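为什么我越来越不想把房间收拾得太干净

阅读时间约 5 分钟
最后更新：十二月

先交代背景，我搬家了。从河边那套老房子搬到了 Wallar 这边，面积小了一圈，储物间也没了。搬完第一周我斗志昂扬，看了一堆收纳视频，买了17个一模一样的白色收纳盒（对，就是那种叠起来像药房后仓的），晚上坐在地上贴标签贴到腰都直不起来。

结果呢，标签贴完我就找不到东西了！剪刀在“工具”里还是“文具”里？创可贴算药还是算日用？我为了剪一根线头开了五个盒子，最后用牙咬断的。

以前在老房子，剪刀就插在厨房窗台那个缺口的马克杯里，跟两支没水的笔和一把不知道哪来的塑料尺子待在一起。难看是真难看，可我闭着眼睛都摸得到。

我后来琢磨了一下，收纳视频里的房间有个共同点：没有正在进行的事。毛衣织到一半的没有，信写到一半的没有，拆开一半的收音机更没有。桌上摆一盆绿植，一本合着的书，完了。可我这个人一天里有大半时间都在“一半”里面。周末在 Hultard 市场买的旧台灯，电线要换，灯罩要刷，这活儿断断续续要干好几个晚上，每天收起来第二天再摊开，光摊开就把我的耐心耗没了。

所以现在我的规矩是这样：厨房台面每晚必须清空，这个不商量，不然早上做不了早饭。地上也不许放东西，我半夜起来喝水踢过一次台灯底座，脚趾紫了好几天。但是桌子，随便。桌子可以乱，乱到什么程度都行，只要我还记得每样东西大概在哪儿。

猫也很支持这条规矩。Marty 最喜欢趴在半成品上面，越碍事越好，毛线团、说明书、刚刷了一层底漆的灯罩（那次我俩都不太高兴，它肚子上白了一小块，剪掉才算完）。

当然我也不是完全放飞。那些白盒子我没扔，留了几个装换季的东西，围巾、手套、泳衣这类，一年就翻两回，贴标签很合适。剩下的送给了楼下的邻居，她拿去种葱了，长得比我阳台上的好。

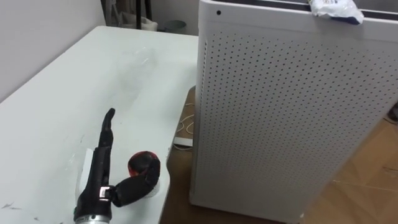
Edit Pálfi 看完我上一篇的草稿以后发来一长串消息，大意是桌子乱没关系，但是得有一个“最后期限”，她自己的办法是每个月挑一个晚上，把桌上的东西挨个拿起来问一遍：这个月碰过没有？没碰过的就进抽屉，抽屉满了就得往外送。她还说千万别在晚上十点以后做这件事，人一困就什么都舍不得，连过期的优惠券都能看出感情来。

我试了一次，晚上七点开始，泡了一壶茶，结果九点半还坐在那儿看一沓老明信片。其中有一张是从 Jiltholm 寄来的，背面只写了“风大，鱼好吃”，连落款都没有，我到现在也没想起来是谁写的。按规矩它该进抽屉，我把它夹在显示器后面了。

不过别的东西确实清掉不少，三根不配任何设备的充电线，一管干透的胶水，还有一本写了两页就没再写的记账本。那两页我看了看，当时一个星期买了四次面包，难怪。

台灯的线昨晚换好了，灯罩还差一层漆，等天气干一点再刷。要是有人知道老式灯座的螺纹圈去哪儿配，麻烦留言告诉我，我跑了两家五金店都说没有这个尺寸。

喜欢这篇的话可以订阅邮件通知，新文章发布时会寄到你的邮箱，随时可以退订。
本站使用 Cookie 来改善浏览体验，继续浏览即表示同意。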